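Review: Wikell football pump and pressure gauge

12 Jan 2018

Our club plays in an amateur league where the referee checks every match ball before kickoff and sends back anything soft. Last season we had 6 balls refused, all of them inflated that morning with an old hand pump and a thumb for a gauge. I bought the Wikell in April and have used it for training and home games ever since.

It is a double-action pump with a dial on the handle and a short hose. A flat size 5 takes me more than 50 strokes, a bit quicker than the Trundmont I had before. The dial reads in psi and bar, and the numbers are large enough to read under poor floodlights. Réka Katona, our goalkeeping coach, has a separate digital gauge, and the two have stayed within half a psi of each other.
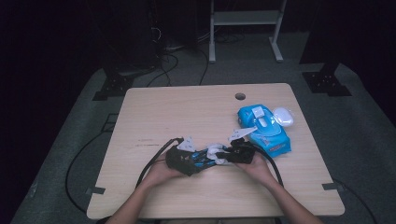

The bleed valve is the part I use most. You overfill slightly, press the button in short taps and stop at the number you want. On the Trundmont you had to pull the needle out and guess.

Needles are the weak point. Two come in the box, both thin, and I bent one in the first week. Sæther needles fit the same thread and have lasted better. Wet the needle before it goes in, whichever make you use.

The hose gets stiff in cold weather, and the carry bag has no pocket for spares, so mine live in a film canister.

For a team with a rack of balls to keep legal, I would buy it again. If you only have one ball at home, a cheaper pump will do.

Rating: 7 out of 10

Leonidas Kourkoulas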